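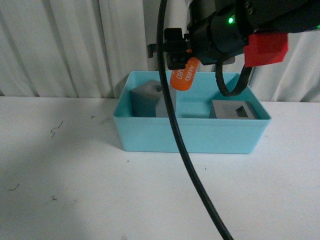
A gripper over a turquoise bin and two grey blocks at the Mastau sorting bench.

Mastau puts robot arms on next year's shopping list

June 3, 2022

Mastau, the parts reconditioner that has been going to buy a robot since well before anyone had settled what it would do, has set aside $126,000 for automated bin picking in its next budget. That covers 2 workcells, fitting, training and a line labelled "sundries", which at $6,000 is expected to do a lot of the heavy lifting.

The company compared quotes from Onik and Okabe in March. Onik's was cheaper until delivery, guarding and the annual software licence were added, at which point it became the dearer of the pair by $652. Okabe's already had the licence in it, on page six, in a type size best suited to younger buyers.

No order has been signed. Managers want to see an arm lift grey blocks out of a plastic bin for a full shift before they trust it with customers' parts, and the bench for that work has a white curtain behind it, lending the proceedings a touch of the school play. Cabling remains a separate item in the budget. Early drafts left it out.

Mastau says no jobs will go, although the sorting crew has been asked to help write the specification. Its first draft requested a machine that can tell left-hand brackets from right-hand ones, and a new kettle. The kettle has been approved.

A decision is due once the lease on the Litier warehouse is renewed, as the floor there may need levelling first. The floor is not in the budget.

Get our local business wrap in your inbox. By signing up you agree to our privacy policy.

Comments (3)

benchpress: Ask what spare fingers cost before you sign. We didn't.

Litier local: They've been talking about levelling that floor since I worked there. Good luck to the robot.

tonnes_of_fun: What colour is the kettle?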